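Consultation on the Revano schools: a parent governor's notes

January 5, 2024

The consultation on merging the two secondary schools in Revano closes at the end of this month, and I have now read the council's papers in full. The proposal would bring 2,765 pupils under one governing body. Teaching would continue on both sites, at Ollex Road and at Jesden, with a shared sixth form.

My principal concern is staffing. The papers state that 40 posts are to be reviewed, but they do not say how many of these are classroom posts. I wrote to the council in October to ask and have received an acknowledgement only. 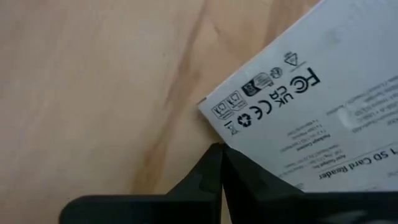
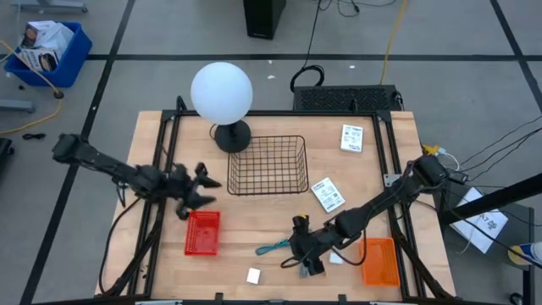 Practical subjects deserve more attention than the consultation gives them. Design and technology is mentioned twice, both times under the heading of savings. A light wooden table with two robot arms reaching in over it takes up a good deal of floor, and the room plan for Jesden makes no allowance for equipment on that scale. I have asked that the plan be redrawn before any decision is taken.

Transport is the other matter left open. Sixth form pupils would be expected to travel between sites during the day, and the existing Kuo bus service does not run at lunchtime.

Responses may be sent by post or handed in at either school office. Parents who have already replied to the earlier survey will need to respond again, as those replies are not being carried forward.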